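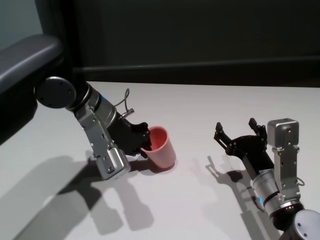
Students in the after-school robotics club at Arnton Secondary have spent most of this term on one job: getting a two-armed robot to pass a plastic cup from its left gripper to its right.

The club will take the routine to the Perron Cup in July, where 39 school teams are entered in the handover event. Each team gets 200 seconds to complete as many clean passes as it can. A pass counts only if the cup is set down upright at the end.

Club coach Luana Arruda said the team's best practice run so far had a success rate of 73 per cent, up from well under half at the start of term.

"The grip was fine fairly early on," she said. "It's the timing that's been hard. If the left hand lets go a fraction too soon, the cup tips, and if it holds on too long the two arms end up pulling against each other."

The students have logged 2,163 practice passes in a shared spreadsheet — each one marked with the gripper settings, the starting position of the cup and what went wrong, if anything did. A Year 9 group looks after the spreadsheet, while the older students write the control code and test it on Tuesday afternoons.

Ms Arruda said the log had already settled one long argument. Several students wanted to close the grippers faster to save time, but the numbers showed more dropped cups and almost no gain in speed.

The club's next step is to vary where the cup starts. Competition rules allow judges to place it anywhere inside a marked square, and most of the practice to date has used the same few spots.

Travel to the competition is being paid for by Listitz, a local machine shop, and the Rendetti Foundation. Families can watch a full practice run in the technology room at 4:30 pm on the last Tuesday before the team leaves. New members are welcome next term, and no coding experience is needed.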